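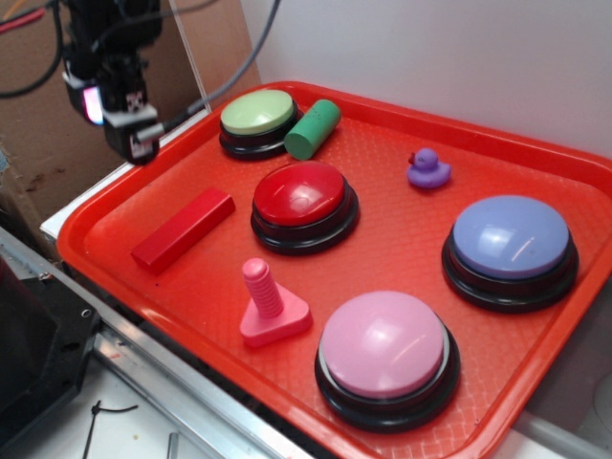

Linholm Newsletter, Issue 12, page 2

Colour trays arrive in the Brodwood playroom

Regular visitors to the Brodwood playroom will be pleased to hear that the new colour trays are out on the tables at last, and what a cheerful lot they are! Muthoni Kirui, who runs the morning sessions, has been putting them together since October from the toy cupboard and a very generous box of bits and pieces sent over by our friends at Folard.

The idea is a simple one. Each push button on the tray has a small toy to go with it, so the red button has a red wooden block, the green one a green cylinder, the pink one a pink toy bolt, and the bluish-lavender one (everybody's favourite, I suspect) has a little purple duck with an orange-red beak. Children can match them up, muddle them and match them again, or press the buttons to their heart's content while they tell you what the duck has been up to.

Muthoni likes the raised rim on the trays, having spent a good part of last winter on her hands and knees looking for things under the radiator. "I wanted something you could carry from one table to the next without a great deal of fuss," she told us, "and the children do love a button."

The playroom opens at 10 in the morning, and grandparents are every bit as welcome as parents. Upendo Makori is still collecting small toys in good, plain colours for the next set, and yellow would be especially handy. Please leave them in the basket by the Mabula Road door.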